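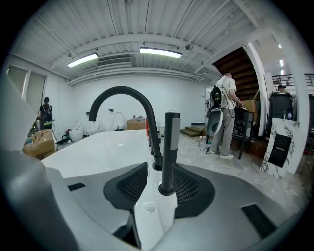
4. Instalación de la grifería de borde y puesta en servicio

Esta sección se aplica a las bañeras exentas Plesardale equipadas con grifería Padard de montaje sobre borde. Para la grifería de pie o empotrada en pared, consúltese la sección 5. Los trabajos descritos deberán ser realizados por personal cualificado y conforme a la normativa de fontanería vigente en el lugar de instalación.

4.1 Comprobaciones previas

Antes de iniciar el montaje, verifique que la bañera está nivelada en ambos sentidos y que el desagüe ha superado la prueba de estanqueidad descrita en el apartado 3.6. Una vez colocada la grifería, el acceso a los latiguillos desde la parte inferior queda muy limitado.

Compruebe el contenido de la caja de grifería con la hoja de despiece. Si falta alguna pieza o presenta daños, no continúe y póngase en contacto con el distribuidor. No se admitirán reclamaciones por defectos superficiales una vez instalado el producto.

ATENCIÓN: Cierre la llave general de paso y abra el grifo más bajo de la vivienda hasta vaciar la conducción.

4.2 Montaje del caño y de los mandos

1. Limpie el contorno de los taladros con un paño seco. No utilice disolventes.

2. Coloque la junta tórica en la base del caño, sin grasa ni silicona.

3. Introduzca el caño en su taladro y oriéntelo hacia el interior de la bañera.

4. Desde la parte inferior, monte la arandela de goma, la arandela metálica y la tuerca, por este orden. Apriete a mano y complete con un cuarto de vuelta de llave.

5. Repita la operación con los cuerpos de los mandos. La separación mínima entre la pared interior del faldón y cualquier racor será de 57 mm.

6. Conecte los latiguillos respetando las marcas de agua caliente y fría. Los latiguillos no deben quedar retorcidos ni en contacto con aristas.

Nota: Los acabados mate se rayan con facilidad. Proteja las mordazas de la llave con cinta o con los protectores de nailon Rastamwood (referencia 117, no incluidos).

4.3 Ducha de mano

1. Pase el flexo por la guía del soporte y enrosque el extremo cónico en la ducha.

2. Fije el contrapeso al flexo a 125 mm por debajo de la guía, con la ducha en reposo.

3. Extraiga y recoja la ducha varias veces. El flexo debe deslizarse sin roces.

La válvula antirretorno viene montada de fábrica en la entrada del flexo. No la retire en ningún caso.

4.4 Puesta en servicio

1. Desmonte el aireador del caño y guárdelo en lugar seguro.

2. Abra lentamente la llave general y deje correr el agua fría durante seis minutos. Repita con el agua caliente.

3. Cierre los mandos y revise todas las uniones con papel absorbente. Ante cualquier señal de humedad, cierre la llave general y rehaga la unión afectada.

4. Monte de nuevo el aireador.

5. Regule la temperatura máxima del agua en el mezclador termostático de la instalación, si lo hubiera, según las instrucciones de su fabricante.

PRECAUCIÓN: Riesgo de quemaduras. Compruebe la temperatura del agua antes de entrar en la bañera, en especial cuando la utilicen niños o personas con movilidad reducida.

4.5 Limpieza y conservación

Utilice agua templada, jabón neutro y un paño suave. Aclare y seque después de cada limpieza. Quedan excluidos los productos con cloro, amoniaco o ácidos, así como los estropajos y las cremas abrasivas. En zonas de agua dura, limpie el aireador cada tres meses.

4.6 Garantía y asistencia

Conserve la factura y la tarjeta de garantía sellada por el instalador. Los recambios deberán solicitarse al servicio técnico Rathore, indicando el número de serie grabado en la etiqueta situada bajo el borde de la bañera. El empleo de recambios no originales anula la garantía de la grifería.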